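Dendholm Glass Shelf: Gallery

Updated Mar 11, 2026

The teaching lab at Dendholm moved its glassware to the new storage room in February. Before everything went back on the shelves, Grethe Lykkegaard and Masaru Sakamoto sorted it by type, set aside what was chipped, and wrote new shelf cards for the rest. The old cards dated from the Ginent building and no longer matched what was on the shelves.

This page is for staff and students who need to find a piece and don't know what it is called. Most of the names are the ones used on the order forms. Where people in the lab use another name, it is given too.

The full list has 739 entries and is kept in the binder by the door. The gallery covers only the pieces that first-year groups ask for. Flasks, burettes and condensers have their own pages, which Pei-shan Lai looks after.

Beakers are on the lower shelves in bay 13, with the largest at the bottom. Please put them back upright and do not nest them. Two were lost last term when a stack stuck together and somebody tried to twist them apart. If you find a pair that is already stuck, leave it on the cart with a note.

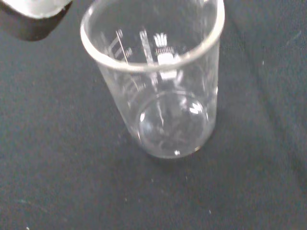 Clear glass beaker with white printed graduations, seen from above. Bay 13, lower shelves.

The printed marks on a beaker are for rough volumes. They are fine for making up a wash solution or for dividing a sample between groups. For anything that goes into a calculation, use a graduated cylinder or a pipette. Read the scale from the side, with your eye level with the liquid. From above, or through the far wall, the numbers come out backward and the reading will be off.

Beakers with worn printing go to the prep room, where they are used for rinsing and for holding stir rods. If you can't make out the scale on one, hand it to Gunnlaugur Hafþórsson. Please don't go over the marks with a pen. The ink comes off in the washer and ends up on everything else in the load.

Washing: warm water and the lab detergent, then a rinse with tap water and two with deionized. Drain upside down on the rack. Paper labels and tape have to come off first. Tape residue can be removed with a little ethanol on a cloth.

Borrowing: sign the sheet on the end of the bay with your name, the item and the room number. Glassware can be kept until the end of the day. For longer loans ask Ditte Brøndum in room 865. Groups from Drureo use the same sheet and should add the name of their supervisor.

Breakage: sweep it up with the brush and pan from under the sink and use the broken glass box, never the regular trash. Write the item on the breakage list so a replacement can be ordered. There is no charge to students.

Corrections to the shelf cards can be left in the tray on Grethe's desk.

Next page: Flasks
Back to: Storage room index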